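Prerkden evening school is back, and it's bigger than ever

18 Mar 2026

Good news for anyone in Prerkden who has been meaning to learn something new after work: the evening school at the old Jasteleck building is opening its doors again next month, and the spring program is the longest it has ever put together. There are 21 courses on the list, from bread baking to beginner's Portuguese, and every one of them is open to people with no experience at all.

The school went quiet in November, when the boiler gave out and the upstairs classrooms got too cold to use. Classes that could move went over to the community rooms in Trostis for the winter, and a few (pottery, sadly, was one) had to stop completely. The new heating is now in, the windows on the Jemal Street side have been replaced, and the stairs finally have a handrail on both sides. Anyone who ever carried a sewing machine up to the second floor will be glad to hear it!

Pottery returns on two evenings a week, with a second kiln bought secondhand from a school that was closing its studio. The sewing group gets the big corner room with the good light. Bread baking stays in the kitchen on the ground floor, where the smell has a habit of drifting up into the language classes right when everybody is getting hungry.

There are new things to try, too. A bicycle repair course will take over the covered yard at the back - bring your own bike, tools are there. Choir for people who think they can't sing was a one-night experiment last fall and now runs for the whole term. And the computer room, which used to offer typing and spreadsheets and not much else, has added a course in household bookkeeping. Students start with a simple monthly budget, learn how to set up sheets and totals, and go on to accounts of their own. The machines are not the newest, but they do the job, and the software is free to install at home.

A full course costs $30, materials included except for pottery clay and sewing fabric. That price hasn't moved in years, and the school says it will hold through the fall. Anyone under 18 pays half and needs a parent's signature on the form. Most classes last two hours and start at 6:30, with a break in the middle for coffee downstairs.

Sign-up opens Monday morning at the front desk and by phone. More than 200 people are already on the mailing list for the spring term, so it makes sense to have a second choice in mind. Pottery and Portuguese usually go first. Places that open up later are offered to the waiting list in order, and the desk will call you, so please write your number clearly.

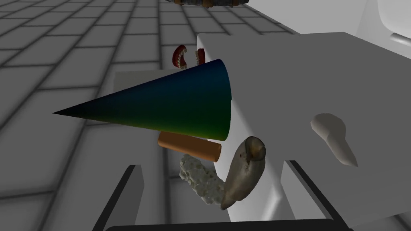 One student who took the bus to Trostis all winter for the Italian class said she would do it again if she had to, but that she couldn't wait to be back in the old building, "where you can hear the choir through the floor and nobody minds." She has put her name down for bicycle repair as well, and is trying to talk her sister into pottery.

If you would like to look around first, there is an open evening the week before classes begin. All the rooms will be unlocked, the teachers will be there, and the baking group has promised rolls. Come in by the Jemal Street door, as the yard gate stays closed until the bike racks are bolted down. The elevator works and goes to every floor.

The full list of courses is posted in the front window, and printed copies can be picked up at the desk any weekday afternoon. The school is also looking for someone to teach beginner's guitar, so if that's you, leave a note at the desk.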